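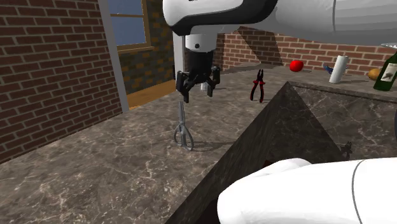 When does the Melletti Street library branch reopen?

The branch opens its doors again on Saturday at 9 a.m., after being closed since December for work on the heating and the ground floor.

The closure ran two weeks past the date first posted on the door. Siobhán Fahy, the branch manager, said the delay came down to a boiler part that was shipped to the wrong address and had to be sent a second time. The old boiler had been in the basement for decades and failed twice last winter, forcing the branch to send people home in the middle of the afternoon.

Most of the collection stayed in the building during the work, under plastic sheeting. The children's books did not. Staff packed 900 of them and moved them to the Flondby branch across the river, where they were put out on borrowed shelves. They came back this week. Anyone who still has a children's book checked out from Flondby can return it to either branch, and no late fees will be charged on books that came due during the closure.

Another 700 items were taken out of the collection. Most were travel guides and tax handbooks that had gone out of date, along with a run of encyclopedias missing several volumes. Those will be on sale in the front hall on opening day. Hardcovers are $2 and paperbacks are free.

Opening hours will change. The branch used to close at 5 p.m. on weekdays and will now stay open until 7. To make up the staff time, it will open an hour later in the morning, at 10, except on Saturday. Fahy said the request for evening hours came up more than any other in last year's reader survey.

Some regulars are less pleased about the mornings. Reijo Lahtinen, who reads the newspapers at the branch most days, said he would have to find somewhere else to sit after his bus gets in. "I understand why they did it," he said. "I would have liked the extra hour at both ends."

The newspaper tables have moved from the back of the building to the street side, next to the large-print shelves. The public computers are upstairs and can be reached by elevator. Printing still costs the same, but the machine no longer takes coins. Users will need to load money onto their library card at the front desk first.

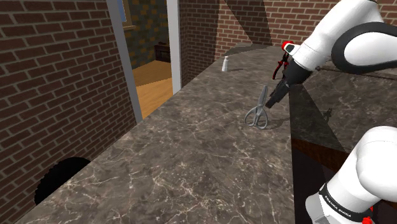
Classes and groups

The beginner sewing class led by Ye-ji Tak starts again the week after the reopening. It has room for 17 people, and those who were signed up in the fall have first claim on a place until the end of the month. Machines are provided, but students should bring their own fabric and thread.

Ľudovít Kuruc will run the chess evening as before, now starting at 5:30 p.m. to fit the new hours. Players of any age can drop in. Children under 10 need an adult with them.

The homework room will be open on weekday afternoons during the school term. Sign-up for all groups is at the front desk or by phone.

Pretonden Neighborhood News | Contact the newsroom | All rights reserved | Back to top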